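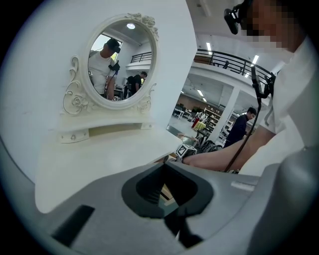

Figure 1. Recording station at the white vanity table, with a marker cube in hand.

Flerkum: What It Costs to Teach a Machine to Open a Drawer
Student project report, equipment and budget section
Prepared by Shadi Geagea
August 27, 2020

1. Where we started

The department gave Flerkum $2273 for equipment. Our first shopping list came to $2832. It was written in one afternoon in March by people who had never bought anything more technical than a phone charger, and it showed. Under "misc. cables" we had put a question mark.

The plan was to record people doing ordinary household tasks with hand-held grippers, so that a robot arm could later be trained on the recordings. We don't own the robot arm. It belongs in next year's budget, along with several other things we talk about often.

2. What a station needs

Each operator works with two hand-held grippers and a camera on a head strap. The grippers carry their own cameras, and printed markers let the software work out where everything is. Markers are the best value in the whole project, being ink. We budgeted for one sheet and used up four, mainly on account of glue.

Furniture was the line we argued over longest. I wanted a plain desk. The others pointed out that a plain desk has nothing on it worth opening, and that real homes contain curly things. The vanity won. It has a carved oval mirror, which gives us a second view of the room at no extra charge and gives the tracking software something to worry about. Anyone choosing furniture for a project like ours should decide early whether they want a mirror. We decided after delivery.

3. Quotes

We asked two suppliers. Tellero, which has a small showroom in Abu Hammour, quoted for the full list and answered the same day. Destport was cheaper on the mounts and straps, but took nine days to reply and then quoted for a different quantity. We went with Tellero for the grippers and Destport for the straps, and paid two delivery fees for the privilege.

Two items came off the list:

Spare gripper: $415
Spare head camera: $331

That brought the total down to $2086 and left $187 in hand. We felt very responsible for a week and a half. Then a trigger spring broke, and we understood what the word "spare" had been doing there.

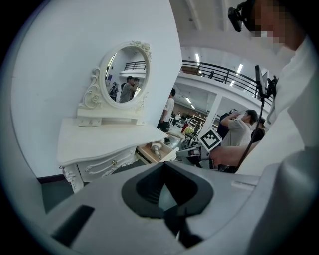 Figure 2. Gripper with its marker mounted on top, working near the vanity. The side drawer is open.

4. What we would buy differently

Cables. Longer ones, more of them, and clips to hold them. A cable hanging down the front of an operator looks harmless on a spreadsheet, where it doesn't appear at all. Our second order was nearly all cable, and it took $96 of the $187.

Floor space should also be in the budget, even if the hall is free. Ours is, and so it is popular. Other people use it, they walk through, and some recordings have more onlookers than we would have cast. A folding screen was priced at $74. We voted it down as a luxury and then asked about it again two weeks later, by which time it was $89.

Batteries were fine. I mention them only so that one heading in this report has good news under it.

5. Request for next year

We ask for the spare gripper and the spare head camera at the prices above, if Tellero will hold them, plus the screen. We also ask that one person be put in charge of ordering, with a card that works. The remaining $91 has been carried over and is listed under "misc. cables."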